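Section 8. Working alongside the Andow folding station

This section is for laundry attendants and shift leads at the Pelletier site. Installation and wiring are covered in Section 2 and are done by Povis service staff only.

8.1 What changes in your job

Before the station, one attendant sorted, folded and stacked. With the station running, the arm handles small flat goods (hand towels, cleaning cloths, microfiber towels) and the attendant sorts, feeds, checks and clears. Bath sheets, robes and anything with a zipper are still folded by hand at the long table.

Attendants are no longer measured on pieces per hour while assigned to the station. The shift lead records finished stacks on the Distlow sheet, and those numbers belong to the station – they are not to be entered under a person's name.

Folding by hand stays part of the job. Everyone assigned to the station also works a turn at the long table each shift, so that work can continue when the arm is down.

8.2 Starting a run

1. Clear the tabletop of everything that is not part of the run. Bags, caps and drinks must be kept outside the reach of the arm.

2. Wipe the table and let it dry.

3. Check that the cables along the arm hang freely and are not caught on the gripper or a partition.

4. Sort the goods by size. Do not mix sizes in one run. Mixed colors are fine.

5. Select the item type on the control screen. If the type is not listed, fold by hand and tell the shift lead.

6. Lay the first piece flat inside the marked feed area, long side toward you.

7. Step back behind the floor line and press Start.

CAUTION: Keep hands off the table while the arm is powered. The fingers are tapered and can close without warning. A paused arm is still a powered arm.

8.3 Checking folded pieces

Look at the first 2 pieces of every run, then one piece in each stack. Corners should meet and the stack should lie flat. A bunched end usually means the piece was fed crooked or has a worn hem. Refeed it once. If it comes out the same way, finish it by hand and put it in the review bin.

NOTE: Frayed pieces may be folded, but do not send them out. Set them aside for the linen count.

8.4 Clearing a stack

1. Press Hold and wait until the arm stops.

2. Turn the key to Off and keep it with you.

3. Lift the stack from underneath with both hands.

4. Tie in bundles of 24, or 50 for cleaning cloths.

5. Check that the table is clear, return the key and press Resume.

8.5 If the arm stops with fabric under a finger

1. Do not pull the fabric. Pulling can bend the finger or tear the hem.

2. Turn the key to Off.

3. Call the shift lead, who will use Release on the control screen to open and raise the gripper – attendants do not use this function until they have been signed off on it.

4. Remove the piece and start again from step 4 of 8.2.

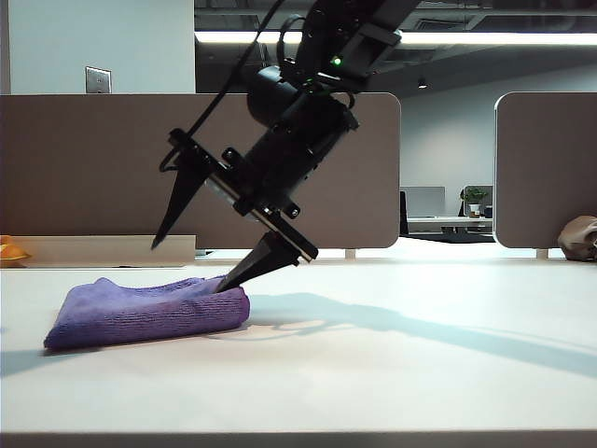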